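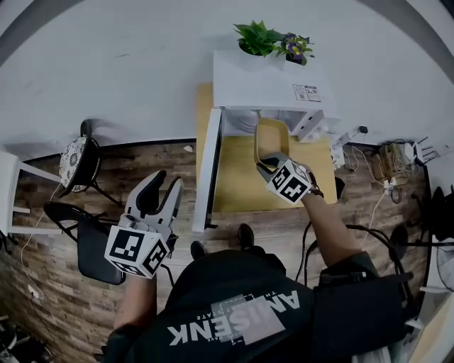

Two potted plants on a white table at Plullus on Wibisono Street. A light wooden tray sits on a board on the floor.

Secondhand furniture store adds room for plants and small pieces

22 Aug 2024

Plullus, the secondhand furniture store on Wibisono Street, has opened a back room for houseplants, trays, stools and side tables, and will start taking in small household pieces from the public next week.

The store has sold used beds, dressers and dining sets since it moved into the former Brekeo carpet showroom. Until this month the back room was used for storage. Owner Vanderleia Conceição said customers had been asking for smaller things for years and that she had mostly sent them elsewhere.

"People come in for a couch and then they want to know what to put next to it," Conceição said. "We had stools and little tables back there the whole time, but they were stacked up behind the bed frames and you couldn't get to them."

The work of clearing the room began in May. Conceição and her only full-time employee, Reece Inskip, sorted the stock by hand and made a list as they went. The list came to 416 pieces. Many of those have since been sold or marked down, and a number of chairs with split seats were sent to the county transfer station.

The room is set up more like a home than a sales floor. Plants stand on tables, stools and chairs are grouped the way people might use them, and some of the smaller wooden things are kept low, on boards. Inskip said the boards came from shelving left by Brekeo and were cheaper than buying display stands.

"A tray looks like nothing on a metal rack," Inskip said. "You put it down on a piece of wood and people pick it up and turn it over. That's all you want them to do."

Plants are new for the store. They come from Maketetti, a greenhouse on the county road that sells mostly to landscapers and has no shop of its own. Under the arrangement, Maketetti delivers on Monday mornings and takes back anything that is not doing well. Plullus keeps a share of each sale. Conceição would not say how large the share is.

The first delivery was a mix of leafy green plants and small flowering ones. Inskip said the purple flowers sold fastest and that he has asked for more of them. Some of the larger plants will be held back until the front window is fixed, as the back room gets most of its daylight from one side and the far wall is too dim for them in winter.

Prices in the room are lower than in the rest of the store. Nothing costs more than $48, and Conceição said she plans to keep it that way through the end of the year. Anything she thinks is worth more goes out front with the larger furniture. Trays and bowls are priced one by one. Stools and dining chairs that have lost their sets are sold singly, which the store did not do before.

The single chairs had been a sore point. When Plullus opened, it sold chairs only in sets, and the leftovers built up. Inskip said some had been in the building longer than he had.

"You'd get five chairs from an estate and everybody wants four," he said. "So then you've got the one. Do that for a few years and you've got a wall of them."

Starting Monday, the store will also look at small pieces brought in by the public. Until now Plullus has bought mainly from estates and from people who were moving and wanted a whole apartment cleared. Items can be brought to the side door on weekday mornings. The store is looking for wooden trays, stools, plant stands, side tables and cushions with covers that can be washed. It will not take electrical items, mattresses, cribs or anything with active woodworm.

Sellers can be paid in cash or take store credit, which is worth slightly more. Pieces the store does not want have to go home with the owner. Conceição was firm on that point. She said that in the store's first year people left furniture at the door overnight, and she paid to have a lot of it hauled away.

"If I say no to your table, please take your table," she said.

The limit is 6 pieces per person per visit. Larger lots can be arranged by phone, and the store will still go out to look at a full house or apartment as before.

Minor repairs are done on site. Inskip tightens legs, replaces screws and sands down rough edges, and the store charges buyers nothing extra for it. He does not refinish. Pieces that need stripping or new varnish are sold as they are, with a note on the tag. He said customers often prefer it, particularly the ones who plan to paint.

Cushions have taken more time than either of them expected. Covers are removed and washed before anything goes on the floor, and patterned fabrics have to be tested first in case the dye runs. Conceição does the washing at home. She said she has a line across her yard most evenings and that her neighbors have started asking what is for sale.

Neighboring businesses said the extra foot traffic would be welcome. That block of Wibisono Street has been quieter since the carpet showroom closed, and street parking was reduced when the crosswalk at the corner was rebuilt. Plullus has the use of a small lot behind the building, reached from the alley. Customers picking up large pieces can pull in there, but the spaces are not meant for all-day parking.

The store is also trying out short evening sessions in the back room on looking after houseplants and fixing up small furniture. The first will cover repotting, how much water to give a plant that stands on wood, and how to keep pots from leaving rings. Someone from Maketetti will lead the part on plants and Inskip will handle the rest. He said the question of rings comes up nearly every day.

"They ask me how to get it out and I have to tell them it's usually there for good unless they sand," he said. "Use a saucer. Or a tray, we have trays."

Sessions are free but space is limited, and people are asked to sign up at the counter or call ahead. Those attending may bring one potted plant from home. Pots too heavy for one person to carry should be left behind. The sessions start at 6 p.m. and end when the store closes at 8. If enough people sign up, Conceição said, she will hold them every other week through the fall.

There is no plan to add another employee for now. Conceição said she wants to see how the room does through the slow months after the holidays before deciding. She is also waiting to hear from the landlord about the upstairs floor of the building, which has been empty for several years and has a leak in one corner. If the roof is repaired, she would like to move the bed frames up there and give the back room a second doorway.

In the meantime some changes are likely. A long bench is coming from an estate outside town, and Inskip wants to use it along the dim wall for trays and baskets. The larger mirrors may be moved back as well. Conceição said she had rearranged the room 2 times since it opened and was not finished.

"I move one table and then everything on it has to go somewhere," she said.

Plullus is open Tuesday through Saturday from 10 a.m. On Mondays the side door is open in the morning for deliveries and drop-offs only. The back room can be reached through the main store or, for customers who cannot manage the front step, through the side door - ring the bell and someone will come around.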